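Subject: Re: [conflict-audio] Intercept 15, transcript and timing

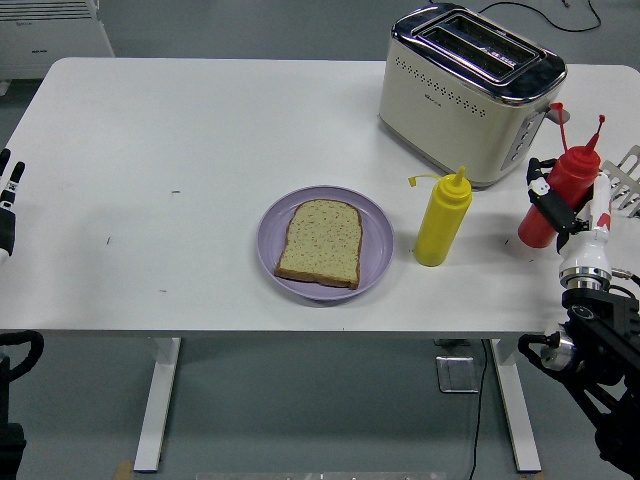 On 11th April Remedios Yap wrote:
> The Bisalano transcript gives the call as 311 seconds. My copy
> of the audio stops at 162. Are we working from the same file?
> Also, the second speaker is tagged as an officer from the first
> line. What is that based on?

Same call, different files. Yours is the version the radio station put out, which drops the opening and everything after the argument over fuel. The longer one came through Bautista and has 3 gaps, all marked in the transcript with start and end times.

The officer tag is Follell's. I can find no rank spoken on the recording. He is addressed by first name twice, and he talks about moving a unit, which a sergeant or a driver could also do. I would change the tag to "Speaker B" and put the rank in a note as unconfirmed.

Two further points before this goes in the archive:

The place name in the second gap was filled in from the news report. It should come out. The audio has one clear syllable there.

The date is the date of publication. The men mention the September rotation as still to come, so the call is earlier than that, but I can't narrow it further.

Please don't cite the English version until the tag is fixed. The original-language text is fine as it stands.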